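Print this page | E-mail this page

How Do You Teach a Robot to Tidy Up? You Hold Its Hand!

2023-06-30

Have you ever tried to tell somebody how to tie a shoe using only words? Go on, try it. Cross the laces, no, the other way, now poke that one through the hole, no, THAT hole... It's really hard! Most of us give up and say "look, I'll show you." Well, people who work with robots got just as tired of explaining things in words, and lots of them have started showing the robot instead. I think it's one of the best ideas in all of robotics, so I'm going to tell you how it works.

First, the old way. For a long time, if you wanted a robot arm to pick up a block, you wrote out every little move in computer code. Go left this much. Go down this much. Close. Go up. That works fine in a factory where the block is always in the very same spot. But move the block over by the width of your thumb and the robot grabs a big handful of air. (I have seen a robot do this over and over, very proudly, for an entire lunch break.)

The new way is called teaching by demonstration. "Demonstration" is a long word for showing. There are a couple of ways to do it.

Way one is teaching by hand. You take hold of the robot's arm and push it where you want it to go, a bit like helping a toddler wave bye-bye. The motors go soft so you can move them, and little sensors in the joints remember every bend.

Way two is teaching by remote control. Grown-ups call it teleoperation, and "tele" means far away, just like in telephone. You hold a set of controls, you move, and the robot copies you right then. One popular kind of controller is a second arm that you move with your own hand, and we call that one the leader. The robot doing the job is the follower. Follow the leader -- you already know the rules!

When I work on a tidying job with our practice setup, which we call Umodex, it's the remote control way. You can try to guess what the robot is supposed to be learning when it reaches over a bowl like this one, with a yellow cube and something red and oval inside.
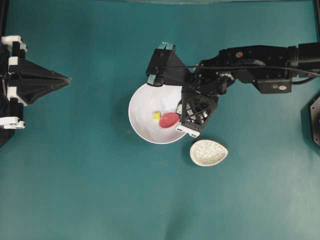 But isn't that cheating, a reader wrote to me after my last page, if the person is doing all the work and the robot is only copying? That's such a good question that I put it right here in the middle. Yes! While we're teaching, the person is doing all the thinking. If we stopped there, we'd have a very fancy puppet. The learning comes later.

While the person drives, a computer writes everything down. It saves what the cameras see and it saves how bent each joint is, again and again, many times every second. One try from start to finish is called an episode, like on TV, except in this show the star puts a block in a bowl and then the show is over. Then you put things back in a slightly different place and you do it again. And again!

How many times? It depends on the job. When we started our block project back in January we called it Gerach, and we thought 14 episodes would be plenty. Ha! The robot went to the right part of the table and then sort of dithered there. For our next one, Tatlı, we recorded 500, and it did much, much better. The biggest collection I've helped with had nearly 3000 episodes in it. My thumbs have still not forgiven me.

After the recording comes the part called training. A computer program looks through all those episodes and hunts for the pattern. When the camera saw THIS, the person moved like THAT. It guesses, checks its guess against what the person really did, and fixes itself a tiny bit. Nobody has to sit beside it and say "good job," although I sometimes do anyway.

Then the big moment comes. You let go of the controls, and the robot has to look and decide for itself.

Looking is a much bigger deal than you'd think. You and I look at a tabletop and we think "table" and we're done. A robot only gets a whole lot of colored dots, and it has to work out which dots matter. Light makes it trickier, too. A pale shiny patch can change how a color looks, and when a camera is very close to something, everything goes soft and blurry. Squint at this one and see how many different greens you can find, all on one surface.

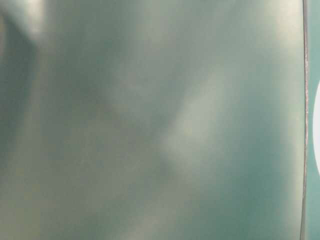
So why not give it one really good camera and be finished, asks another reader, who signed the e-mail only "Curious in fourth grade." Well, Curious, one camera can only look from one place. If the arm swings in front of it, the robot can't see what it's doing, like when a tall person sits down in front of you at the movies. Lots of robots use two or 3 cameras so that when one view is no help, another one might be. You do this too! Your eyes, your fingertips and even your ears all pitch in when you pour a glass of milk.

Do you want to try teaching a robot at home? You don't need a robot. You need a friend, a bowl, a block and a blindfold.

Your friend is the follower and wears the blindfold. You're the leader. On the first turn, use words only, and get your friend to put the block in the bowl. On the second turn, no words at all. Hold your friend's wrist gently and guide the hand through the whole job a few times. Then let go and see if your friend can do it alone. Now move the bowl a little and try once more. Uh-oh! Now you know how the robot feels at lunchtime.

Swap places when you're done, it's only fair. And if your friend turns out to be a terrible robot, do a few more episodes.

Print this page | E-mail this page

More pages like this one
Why Do Robots Drop Things?
What Is a Sensor, Anyway?
The Wundton Walking Machine and Its Wobbly Knees
Left Hand, Right Hand: Robots With Two Arms
Make a Paper Gripper That Really Grips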